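Paper cups, a blond table and my new favorite corner

I have been threatening to write about cups for ages, so let's do it! If you came for the soup recipe, it's coming in November, I promise. Today is all about the little drinks station I've been putting together, and I am far more excited about it than a grown adult should be.

It started at the big craft weekend in Wuvcombe. Two of us were running the drinks table, and we had paper cups in their plastic sleeve, lying on their side, rolling off every time somebody pulled one out. By mid-morning I'd picked cups up off the floor more times than I'd poured coffee. A lady at the next table had one of those upright dispensers and I spent the whole day being jealous of it. So I went home and started looking.

The cups

I wanted paper, I wanted white, and I wanted something a bit pretty on the side. Plain cups are fine for the office, but for a get-together I like a flower! I went through so many patterns. There were daisies that looked like fried eggs, and a very serious rose that made me feel like I was at a funeral. Then I found these with the lavender bloom and the green leaf, and the tiny clover-looking sprig underneath, and that was it, decision made.

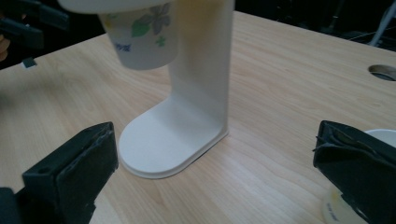 The floral cup next to the white stand. Look at that little sprig!

They came from Nornholm in a sleeve of 30, and I bought a few sleeves (okay, more than a few). The purple outline on the petals is what sold me. It's soft enough to go with everything and you still notice it when you're standing there waiting for your tea.

The table

You don't need a big table for this. I used to think you did, and I'd drag out the long folding one and then fill the other half with junk, because an empty surface at a party fills itself. Now I'm a small square table person. Light wood, pale grain, nothing on it that doesn't need to be there. White cups look so fresh against that blond color, and it makes the whole corner feel clean even when the rest of the room is busy.

A few things I've learned about the tabletop:

Wipe it before you set anything out, then again with a dry cloth. Paper cups soak up any damp spot you leave.

Skip the tablecloth. I know, I love a tablecloth too, but anything tall wobbles on fabric.

Put the cups a little off center so there's room for a hand to set one down and fill it. 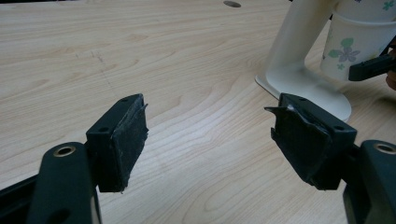

The dispenser

Now for the best part! I looked at wall-mounted ones, the kind you pull from below, and they're great if you're allowed to put screws in the wall. I mostly set up in borrowed rooms, so mine had to stand on its own. I also wanted to see how many cups were left without lifting a lid. A clear tube does that beautifully. You can glance over from across the room and know if it's time to get another sleeve.

The one I settled on is tall and open at the top, with a white base. Cups go in mouth up, all nested, and I love how the rims stack into those neat ribbed lines. It's weirdly soothing to look at. Filling it is easy as long as you don't try to drop the entire sleeve in at once. I did that the first time and jammed the lot. Smaller bunches, gently, and give them a tiny turn as they go down.

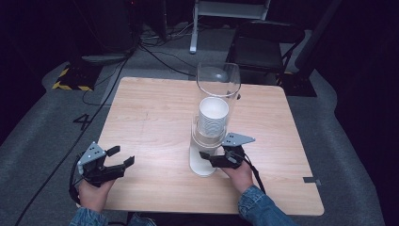
Cups in the tube, table out on the gray carpet.

I tried 17 different ways of arranging napkins next to it and I'm still not happy, so if you have a napkin holder you love, please tell me in the comments. The Skivham one everybody recommends is too wide for my table. I did order a spoon jar from Ivanov, a plain one, and I'll report back when it gets here.

Next on my list is a small tray for tea bags, and maybe a second pattern of cup to mix in. Somebody suggested stripes. I'm thinking about it, but that lavender flower is going to be hard to beat!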